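The Case for the Bare Table

My parents' kitchen table had a plastic cover on it for most of my childhood. Under the cover was a cloth, and under the cloth was a felt pad, and under that, I was told, was a very nice piece of oak. I saw the oak at holidays and once when the pad had to be replaced. When they moved to a smaller place in Prisley they sold the table to a neighbor. It was in perfect shape. We had eaten on vinyl for 16 years to keep it that way for someone else.

I think about that table whenever I read advice on caring for things. Most of it assumes that wear is damage. Put felt under the lamp. Keep the good glasses on the high shelf. Buy the case for the phone, then the film for the screen, then a pouch for the case. I would argue that we have this wrong, and that a lot of household money and worry goes into saving objects from the use they were made for.

Start with cost. Last year my friend Viorica Omerović bought a dining table from a small shop called Inby for $1,400. The shop offered her a protection plan, a set of fitted pads and a custom glass top. Had she taken all of it, she would have paid more than $2,000 for a table she could not touch. She took none of it. There is a ring near one end now from a mug of tea, and a dent from a dropped jar. She can tell you about both, but she does not bring them up.

The usual reply is that a stained table loses its resale value. That is true, and for most of us it hardly matters. Used furniture sells for very little whether or not it has a ring on it. Tarek Awad ran a secondhand store for years and told me that buyers will talk the price down over a scratch, but they talk it down without one too. The family that protects a table for decades is guarding a sum of money that was mostly gone when the truck pulled away.
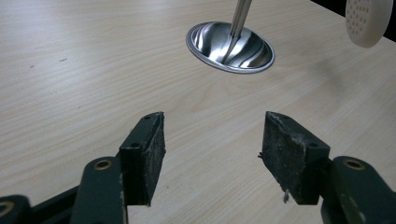 Photo: Lamai Tanasarn

Then there is the question of what kind of house you want to live in. Children learn early which rooms they can relax in. Guests learn it faster. If you have ever been handed a coaster before you were handed the drink, you know how it changes the visit. You start watching your elbows. I don't think the host means any harm. The host was raised the same way I was, and the rule gets passed on with the furniture.

I should be fair to the other side. Guoqing Qian, who refinishes furniture and has read a draft of this, thinks I am being careless with other people's money. His point is that a finish is there for a reason, and that standing water and hot pans can ruin a top in a way no amount of charm will cover. He is right about hot pans. Use a trivet. Wipe up a spill when you see it. That is ordinary care and I have no quarrel with it. My quarrel is with the second and third layers, the ones that keep you from ever seeing the thing you paid for.

He also pointed out that wood can be repaired. A solid top can be sanded and finished again, several times if it is thick enough. I take that as support for my view, though he did not offer it that way.

The same thinking applies outside the dining room. I own four good shirts and for a long time I wore none of them. They were for occasions, and there were not many occasions. When I finally took one out it no longer fit. A cousin of mine kept her wedding china boxed in the garage until the box got wet and the bottom gave way. Soup would have been gentler on it.

Some objects do deserve to be put away. If your grandmother's letters are in a drawer, leave them in the drawer. If a quilt is the only one of its kind in your family, keep it out of the sun. But a table, a bowl, a set of forks and a coat are all working things, and most of them can be replaced or mended.

In April I took the cloth off my own table and gave the pads away. It has picked up a few marks since then. I eat breakfast at it every morning, usually with the newspaper spread out over half of it.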